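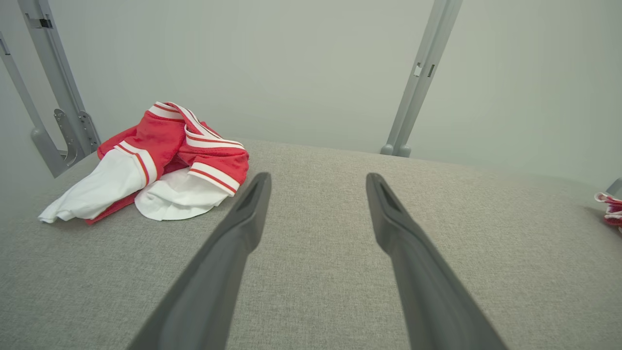 Training a Grasp Policy on Crumpled Clothes, Step by Step

Cloth is my favorite thing to teach a gripper, and you can get a decent first policy going with a small set of demos! The recipe below is the one we use in the Cuvard project for picking up sportswear from a padded surface.

1. Set up the garments

Start with something that stands out from the background. Red and white clothing on light gray fabric is great for this. Crumple it, drop it, and leave it alone – if you tidy the pile, your policy learns tidy piles. Put a second bundle well away from the first in some of the episodes, so the policy has to commit to one.

2. Record the demos

We recorded 300 episodes with the wrist camera only. Begin each one with the fingers open and both tips in view. Come in slowly, pinch a raised fold, lift, and hold for a moment before you stop recording. Change the starting position every time, even if it feels silly.

3. Clean up

Watch everything at double speed. We threw out 23 episodes, mostly ones where the operator paused halfway and hovered. Those pauses are poison for imitation learning, because the policy will happily copy them and hover forever.

4. Train

Predict short chunks of actions instead of single steps. Ours are 11 steps long, and the motion got so much smoother when we switched! Keep the random crops small or you'll lose the fingertips.

5. Test

Use garments the policy hasn't seen, and score the grasp and the lift separately. Our Dvorak checkpoint grabs stripes and trim very well but still pinches the padding on low, flat folds. Adding more demos of flat folds is next on our list.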